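Reclaimed oak door top: oil or varnish for a desk?

Posted by Raíssa Fontes in Woodwork and Finishing
October 27, 2019

I bought an old oak panel from the Clisarwood yard and want to turn it into a desk top. It is 155 cm long and 19 mm thick, and it had a coat of something shiny on it which I have now sanded off. I went up to 180 grit and stopped there.

The desk will be used every day for a laptop, tea and the odd bit of painting with my daughter, so it needs to cope with spills. I have half a tin of Plemow hard wax oil left from a shelf. My neighbour thinks oil is a waste of time on a desk and I should use varnish. The room has a radiator under the window and the desk will go right next to it. Does that change anything?

I don't mind redoing the finish now and then, but I would rather not sand the whole thing again.

Bilal Azar
Use the oil, as you already have it. Hard wax oil stands up to tea well enough if you wipe it up the same hour. Check the tin first, though. If there is a thick skin on top or it has gone to jelly, buy a new one.

Put it on thin. Most of the sticky desks people ask about on here had far too much oil on them. Work it in with a lint-free cloth, leave it for the time given on the tin, then wipe off whatever is still sitting on the surface. Two coats are plenty. Lay the used cloths out flat outside to dry before you bin them — they can catch fire if you leave them screwed up.

Do the underside as well. People skip it, and then one face takes up damp faster than the other and the board cups.
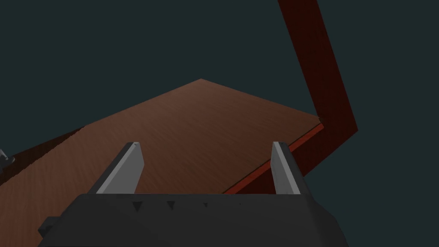

Ollik wrote that two coats had not been enough on theirs, and that a third along the front edge, where your wrists rest, made a big difference after the first winter.

Fair point about the edge. I'd still live with two for a while and add the third if it starts to look dry.

As for the radiator, leave a gap of up to 4 inches if you can. Fix the top to the frame with slotted brackets so that it can move across its width. Don't glue it down.

Paju
varnish. did mine in February and its fine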